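I've been trying to use up the small stuff on our snack shelf before buying more, and in May I finally sat down and worked out how I want to set out snacks when people come over. Until now I just put everything on the table in its packaging and let people dig in.

Part of the problem was the tray. I had an old metal one from Josine that was 17 inches long and too big for anything except a turkey. I gave it away and switched to a smaller one with a raised rim, so things don't roll off when I carry it down the hall.

My rules so far:

- Cookies stay in the box until everybody is here. They go soft fast in our apartment.
- Chips go in a bowl, never on the tray. Crumbs get in the corners.
- Anything round goes on the tray.
- Games and puzzles can share the table, but they stay on the far side from the drinks.

I spent $34 on the last round of groceries at Starnau and probably half of that was chips. Next time I'll buy one bag and see if anyone complains.
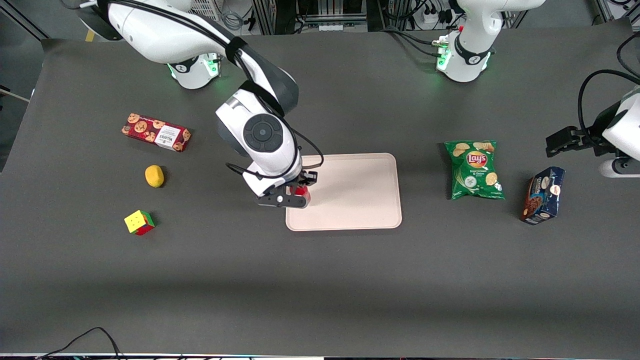
*Cookies, chips, the Rubik's cube and the pink-beige tray on the dark table.*

The dark tabletop shows every crumb, so I wipe it down before and after. A damp cloth is enough. I still need a second bowl for dip, and I'd like one that fits on the tray with room left over for cups. Cleltell had one for $39, but I'm not paying that for a bowl.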